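The Penrose Job

Alfie Goodall started at Didness in April 2021, on the same morning as a new kettle, and for the first week people were more interested in the kettle. He had come from a warehouse in Brasent where he drove a reach truck. The advert had asked for steady hands and patience with repeated tasks, and he had put down both.

The work was clearing up. There was a table, some dirty tableware and an arm that Alfie moved by holding a second, smaller arm and doing with it what he wanted the big one to do. Every go was recorded from start to finish. Each recording was called an episode, and the episodes went to a system called Avanis, which was supposed to learn from them how a table is cleared.

"Don't try to be good at it," Maureen told him. She had the desk by the door and checked the episodes. "Be ordinary. If you miss the cup, go back and get the cup."

He missed the cup a great deal. His first tries were so quick that half the pictures were smears, the pink cup on its side and the wood going past underneath like a road. Maureen watched them through with her chin on her hand and marked them to be done again.

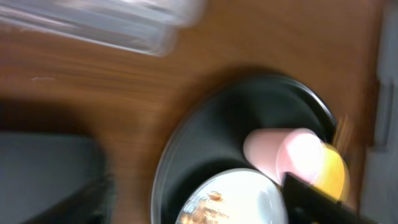 The second week

By the second week he had slowed down. He found it helped to breathe out when he closed the fingers, the way his dad did when threading a needle. He also learned to lay the table properly, and he came to think this was the harder half of the job. Every episode needed a different mess. The list on the wall said to vary position, vary order, vary amount of rubbish, and after a few days Alfie noticed that he always made the same mess. The cups ended up on the right and the rubbish on the left, because he was right-handed and that was how he put things down.

He mentioned it to Maureen, expecting to be told off.

"I do it as well," she said. "I can tell my tables from yours. Yours look like somebody got up in a hurry."

After that they laid each other's. She would set out a table and go back to her desk, and he would clear it, and then he would set one out for her. It was slower, but he liked it. He began to leave her difficult ones, with a cup half under some paper, and she left him worse.
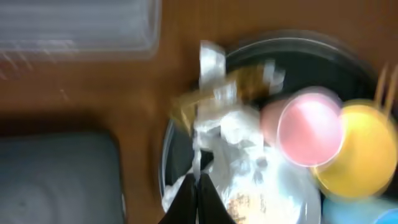 The client was a hotel, or a group that owned hotels, and the contract was named after the first of them, the Penrose. It had 9 dining rooms, if you counted the one they only opened for weddings. A man from the group came to look round and stood behind Alfie for most of an hour without taking his coat off. He wanted to know when it would do this by itself.

"When it's seen enough," Alfie said.

"How many is enough?"

Alfie looked at Maureen, who was looking at her screen. There were over 490 good episodes by then. He told the man so, and the man nodded as if it was an answer.

That afternoon they tried it. Maureen loaded up what Avanis had learned, and Alfie put the small arm down and sat with his hands in his lap, which felt wrong.

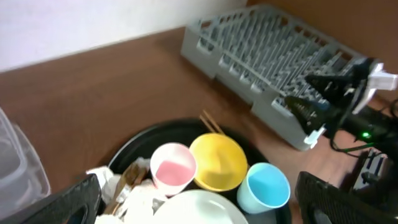 He had been told it might not move at all. Some of them didn't, the first time; they sat there, and somebody went to find out which file was missing. Alfie would have settled for that. With the fingers standing open beside the rack and every row of pegs still empty, he kept his eyes on the blue cup, because it was full and leaning a little, and he was the one who would have to mop up. Then the arm set off. It went past the cups altogether and took hold of the paper. It lifted it, stopped, put it back down and went in again from the other side.

"That's you," Maureen said.

"What is?"

"Going back for it. You do that with paper every time. You don't like your first grip."

He hadn't known he did. The man from the hotels asked whether it was meant to do that, and Maureen said it had been shown it by an expert, and wrote something down.

It did the paper, and it did the pink cup on the third try. Then it stopped over the table and stayed there until she switched it off.

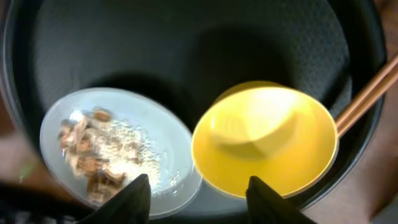
Maureen kept a notebook for faults, and that evening she read him the page while he washed up. Most of it was about food. Avanis would go for anything with a strong colour, so the yellow one was never going to be a worry, but it had hardly been shown a white dish with crumbs still in it, and it didn't seem to know whether the crumbs were part of the dish. Chopsticks were on the list too. They needed to be shown lying together, as they were now, and also apart, and she thought 2 weeks would cover it.

"And the stopping?" he said.

"I think that's you too. You stop before you do the chopsticks. You sort of think about them."

Alfie dried his hands. The man had gone by then, and had left his card on top of the kettle. It was past six, and the bus to Brasent went at quarter past and again at seven.

"Lay me one more," he said. "Put the chopsticks somewhere stupid."

She got up and went over to the table, and he turned his chair to the wall so he wouldn't see where she put them.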